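Blog > Kitchen Table > Learning Things Slowly

How I finally got back into letter writing

Last updated: July

So I've been writing letters again! Real ones, on paper, with stamps. I used to do it all the time when my cousin Shuk-fan Kwok moved to Flutitstead and long distance calls cost a fortune, and then we both got email and that was the end of it. Years went by and we mostly sent each other thumbs ups.

This spring I found a shoebox of her old letters while I was hunting for the vacuum bags. I sat on the closet floor and read every one of them (my knees are still mad at me). There was a whole page about a bus driver she had a crush on. There was a recipe for turnip cake with the oven temperature left out, and two pages of complaints about her landlord. I laughed so hard I had to go get a glass of water.

I wrote to her that same night. It took me 2 hours and my handwriting was terrible, it looked like a spider fell in the ink. My hand cramped up by the second paragraph! She wrote back in under two weeks, four pages, both sides, and she remembered the bus driver.

A few things I've picked up since then. Cheap paper is fine but thin paper is not, the ink goes right through and you lose the back side. I got a pad of 100 sheets at the stationery place in Groltotbridge and I'm already down to 40. Don't start over when you mess up, just cross it out and keep going. And answer the questions in the other person's letter before you get going on your own stuff. I'm bad at that one, I get excited and forget she asked me anything.

I write best in the morning, before I've looked at my phone, with something to drink and a little snack going. Any flat spot will do as long as there's room for my elbows.

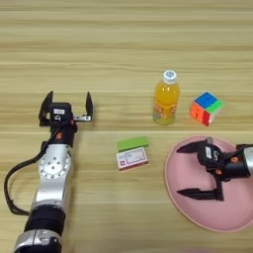 Pink plate, juice and a puzzle cube on the table.

Next I want to write to my old neighbor Jui-lin Poon, who turned 60 this year and has never once answered a text from me. I have the address somewhere. If any of you have a pen you love that doesn't skip on the upstroke, tell me in the comments, I've been through three already and I'm getting grumpy about it.

Comments

Marcy: I kept all my grandma's letters too. Now I want to go dig them out!

penandpaws: Try a soft pencil, I switched last year and my hand hurts so much less.

Dot R.: Did you ever get the oven temperature for the turnip cake??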